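トップ > 暮らし > 文房具 > みんなの相談室
印刷する | メールで送る

ホワイトボードの文字が消えなくなりました
投稿:Effie Gunn 2018年9月18日

台所の壁に小さなホワイトボードを掛けて、買い物メモと家族の予定を書いています。5月に書いた予定をそのまま放っておいたら、イレーザーでこすっても青い線がうっすら残るようになってしまいました。水拭きもしましたがだめです。ペンは水性のホワイトボード用で、油性ではないはずです(キャップの表示がかすれていて自信はないですが……)。メラミンスポンジを使ってもいいものでしょうか。気に入っているボードなので、できれば買い替えずに済ませたいです。

Struan Purves さん
わかります、うちも同じことをやりました! まず試してほしいのが「上からなぞる」方法です。新しいホワイトボード用マーカーで残った線をなぞって、乾ききる前に柔らかい布でさっと拭きます。インクの溶剤が古いインクをゆるめてくれるので、びっくりするくらいきれいに取れることがあるんですよ。1回で落ちなければ2、3回くり返してみてください。
それでも残るときは消毒用エタノールを布に少しつけて、隅で試してから拭きます。木枠のボードなら枠につけないように気をつけて。塗装が白っぽくなります(やりました)。最後に水拭きと乾拭きをしておくと、次に書いたときのノリがぜんぜん違います!
メラミンスポンジはおすすめしません。表面に細かい傷がついて、そこにインクが入り込むので、次からもっと消えにくくなります。

Ross Crichton さん
買い替えたほうが早いです。うちは3年で替えてます。

Effie Carnegie さん
Purvesさんのなぞり法に一票です! 書道教室の連絡用に使っていますが、漢字は画数が多いので、細い線がびっしり残ると本当に読みにくいんですよね。私は細字のペンで書いて、月の終わりに全部消して拭き上げる、と決めてからずいぶん長持ちするようになりました。
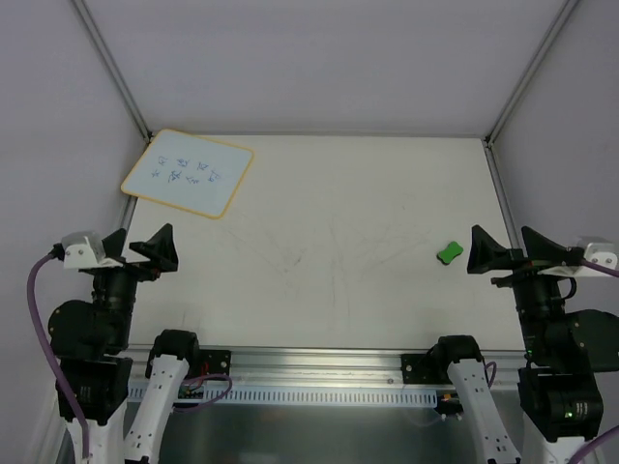 淡い橙黄色の枠の小さなボード。青の細い線で漢字が2段。

あとはペンの置き方も大事です。ペン先を上にして立てておくとインクが下がってかすれやすいので、横に寝かせてください。かすれたペンで書いた字は、イレーザーで消したときに粉っぽく広がることもあります。イレーザー自体も汚れると黒ずみを塗り広げるだけになるので、めくれるタイプなら早めに1枚はがすこと。洗えるタイプはぬるま湯で押し洗いして、完全に乾かしてから使います。
それから、ずっと残したい予定だけはボードに直接書かず、マグネットシートに書いて貼っておくと楽ですよ。色分けもできて、並べ替えるのがけっこう楽しいです!

前の相談 | 次の相談 | 一覧へ戻る

お問い合わせ | © みんなの相談室 | ページの先頭へ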